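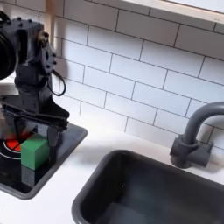 Gripper and green block at the cooktop, next to the sink.

Teaching a Robot Arm to Cook (Well, to Move Blocks): A Club Tutorial
Posted December 2025 in Jistum Robotics Club Projects

Welcome back, everybody! If you came to our open evening you already know that the toy kitchen is the most popular thing in our club room, and quite a few of you have written to ask how to set up the same exercise at your own school. So I have finally sat down to write it all out. It's a friendly project for beginners, and I think most students will get a lot more out of it than they would from pushing blocks around on a bare table, because a kitchen has edges and corners and things to bump into.

The goal is simple to say. The student drives the arm by hand, closes the gripper on a block that is sitting on the cooktop, lifts it, and puts it down somewhere else – in a pot, in the sink, or on a marked spot on the counter. Once that feels comfortable, we record a set of good runs and use them for the learning part of the course, which we call Yordanov (the name stuck from our very first season and we are all fond of it now).

What you will need

One small arm with a two-finger gripper
A toy kitchen with a stovetop and a sink
A few blocks in colors that stand out well
A pot big enough for the gripper to reach into
A laptop with our Stendus control program on it
A roll of painter's tape and a lot of patience

Before you start

Fasten the arm down firmly. Please don't skip this, even if it feels solid when you lean on it! We lost most of a July session to a base that was slowly creeping backward, and all our saved positions went with it. Then mark the feet of the kitchen on the table with tape, so you can put it back in the same place next week.

Run the cable check next. Move every joint slowly from one end of its travel to the other and watch that the cables have enough slack all the way. If one pulls tight, stop there and give it a bit more loop before you go on.

Driving your first pickup

1. Bring the arm to its home position and open the gripper all the way.

2. Move over the block first, staying well above it. New drivers nearly always want to come down and across at the same time, and that is how blocks end up in the sink.

3. Turn the wrist until the fingers point down and line up with two flat sides of the block.

4. Come down slowly. If a fingertip touches the top of the block, go back up a little, shift sideways and try again. There's no prize for forcing it.

5. Close gently, wait a moment, and lift straight up before you travel anywhere.

A word about glossy surfaces. The cooktop in our kitchen is black and shiny, and on a screen a block and its reflection can look like one taller thing. Have the driver look at the real block now and then, and turn down any lamp that shines straight onto the stove.

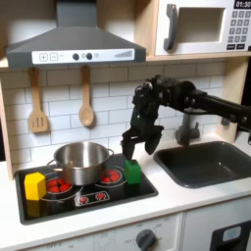
Filed under: Practice Layouts

The layout with a pot and two blocks, one yellow and one green, is the one we use once students have the basic pickup. Start with the green block toward the right side of the stove, where the arm can get to it without crossing over the pot. The yellow one at the front left corner is the harder reach, so save it for the second half of the lesson. Watch those pot handles, too – they stick out just far enough to catch a finger on the way past.

Recording your runs

Give each driver 8 tries and then swap. People get tired sooner than they expect, and tired driving makes for wobbly recordings. We keep a run if the block was held cleanly and set down where it was meant to go, and we throw out the rest without any hard feelings. Our current set holds 415 runs, which took some 40 sessions to collect, but you can begin training with far fewer and add to them as you go along.

Save everything in your Resosier folder with the date and the block color in the name, and put the arm back in its home position before you switch off the power.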